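2023-09-23

# Let the small amusement parks stay small

Last month my cousin's family wanted to go to Nimus, the big park near the airport, and I said I would prefer Skanitville. There was a silence at the dinner table. Skanitville has one roller coaster, a log ride, a carousel, a train that goes around a pond, and a building with mirrors. My cousin asked me if I was trying to save money. I was a little offended, but the question is fair, so I want to answer it in a longer way than I could do over soup.

I came to this country as an adult, and I did not grow up with amusement parks. My first one was Nimus, on a trip organized by my language school. We arrived at opening time and left when it was dark. In that whole day I rode four rides. The rest was waiting, and walking to the next place where we would wait. I remember that I learned the word "turnstile" from a sign, and that I studied the back of one man's neck for so long that I could have recognized him at a police station. My classmates told me that this is normal, and that a person must have a plan. The next time, they said, we would buy the faster pass.

The next time we did buy it. The faster pass is the thing that I have most complaint with, and I will try to be just. If you pay more, you go through another entrance, and you wait less. As a customer I enjoyed it. But when you walk past the other line you see the faces of the people who did not pay, and their children ask them loudly why you can go first. I did not know where to put my eyes. Also, after two or three rides I understood that the ordinary line was slow partly on account of me. The park sells you the cure, and the illness comes from selling it.

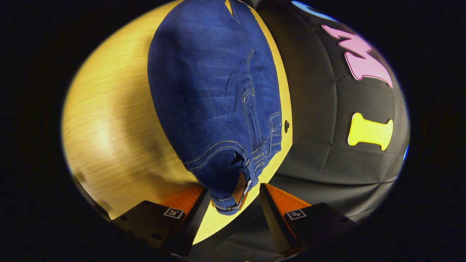
Chia-jung Fung read my draft up to this place and did not agree at all. She wrote back that I was mixing up two things, the pass and the crowd, and that the crowd would be there without any pass, for the simple reason that Nimus has better rides. People are not stupid, she wrote, they know what one coaster in Skanitville feels like, and after the second turn on it they want to go home. She also said that for a family who travels one time in three years, a big park is a big memory, and I should not make them feel bad about it.

I have thought about her letter for several days. About the rides she is right. The coaster in Skanitville is made of wood, it is slow on the first hill, and at the end there is a brake so sudden that your chin meets your chest. If somebody loves height and speed, I cannot pretend that it will be enough. About the memory I am less sure. When I ask people what they remember from a big park, they tell me the price of the lunch, the heat, and one ride. When my niece talks about Skanitville, she talks about the goose.

The goose deserves a few lines. It lives at the pond and it does not like the train. Each time the train passes, the goose runs next to it with its neck out, and the driver greets it by ringing the bell. We rode the train five times that afternoon, always in the last car, where you can see the goose best. It was possible because the line was short and the ticket was cheap, and when my niece said "again" there was no reason to say no. At Nimus, "again" is a word which costs you an hour. I think this is the real luxury of a small park, that a child can repeat something until she is finished with it.

Now to the reason why I am writing this at present. A company with the name Nilell, which already owns three water parks, has made an offer to the Tsang family for Skanitville. The plan is on their website with many drawings. They want to go from 22 rides and stalls together to 30 rides alone, build a hotel in the place of the picnic field, and introduce — naturally — a pass in two levels. In the drawings I did not find the train. The pond is there, but it has a restaurant standing in it.

I do not say that the owners are obliged to refuse. Mr. Tsang is not young, and a wooden coaster needs somebody to walk on its track every morning with a hammer. The last time I bought a ticket, the number printed on it was 2534, and it was already the end of September in a good summer. If that is the number for the season, I do not know how he pays anybody. Perhaps it begins again from zero each month. I wanted to ask at the window, but the girl was eating her sandwich.

What I want to say is directed more to us, the visitors. We have the habit to measure a park by how much is in it. Reviews on the internet do this all the time: "only one coaster," "done by two o'clock," two stars. To be done by two o'clock seems to me a very good quality in a day out. You can eat your own food under a tree, you can go on the carousel one more time without a purpose, and you can drive home while it is light and nobody is crying in the back seat. I have never come back from Nimus by daylight.

My friend Wing-sze Su has a different worry. She thinks that people like me praise the small parks a lot and visit them very little. I checked, and I must admit that between my first visit to Skanitville and the second one there were 21 months. In the same time I went to Nimus twice, both times with guests from abroad, who had seen it in a video. So I am also one of the persons who make the offer from Nilell look reasonable. It is not pleasant to write this, but it would be worse to leave it out.

There are some things I would propose to whoever owns the place next year. Keep the picnic field, even if the hotel must then be smaller. Keep one price for everybody and one line for everybody. Build a new ride if it is needed, maybe something for the teenagers, who now sit on the wall by the mirror house and look at their phones. Repair the brake. And please ask the train driver before anything is decided about the train, as he has worked on it longer than the drawings have existed.

The park is open on weekends until the end of October, if the weather permits. We are going next Sunday, my niece and I, and my cousin has said he will come too, though he wants to know first if there is coffee. There is coffee, next to the log ride. It is not very good.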